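Home | News | Projects | People | Newsletter | Contact

Household tasks: what the July sessions produced

The Allholm recording period closed in July with 900 demonstrations accepted from 49 task variants. Every demonstration was given by remote control, with an operator driving both arms at once and the cameras logging alongside the joint positions. Bed work made up the largest share, as it did in spring.

Pillows remain the slowest item. The operator has to find a corner with one gripper, keep the other low on the fabric, and pull without dragging the sheet along. Parveen Durrani, who leads the operator group, now asks for the corner grasp to be made at reduced arm speed. Episodes run longer as a result, up to the 180-second limit in some cases, but the grasp point is much easier to label afterward. 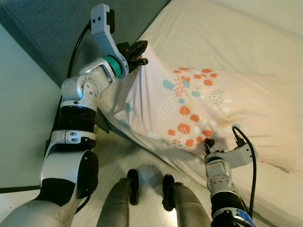 The limit itself will stay. Halima Tijani tested a longer one and found that operators used the extra time to hesitate, and hesitation is copied by the trained policy as faithfully as anything else. An episode that reaches the limit is now dropped and recorded again from the start position.

Camera views were reviewed at the same time. The head view gives the operator the general layout and is adequate for the approach. For the last part of a grasp, the wrist view carries most of the useful information, provided the fingers do not hide the edge being gripped.

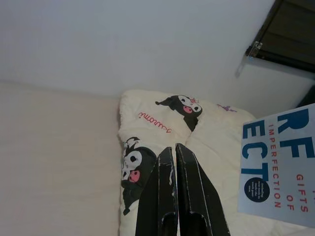
Tilt in the wrist view caused some trouble for new operators, who tended to correct for it by rotating the wrist when no rotation was needed. Ifeanyi Ojo has added a horizon line to the Protance console display. It can be switched off, and the experienced operators have mostly done so.
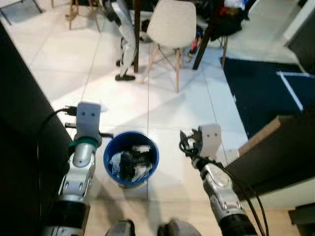
Floor-level work was the other main topic. Reaching down brings the arms close to the robot's own feet, and the usable space between them is narrow. Cables add to this: with a black plug in the right gripper and its cable trailing back beside the arm, the operator has to plan the return path before lifting. The current rule is to move the gripper outward first and raise it second – the reverse order is to be marked as a fault in review.

Version 2 of the labeling guide covers these changes. Comments should go to Ebere Nwankwo before the next recording period opens.

Shares: 49 | Comments: 2

Related items
Rotich gripper pads: wear and replacement
Operator training on the Protance console
Salamatu Ibrahim on reviewing failed grasps
Girnarus joins the shared task list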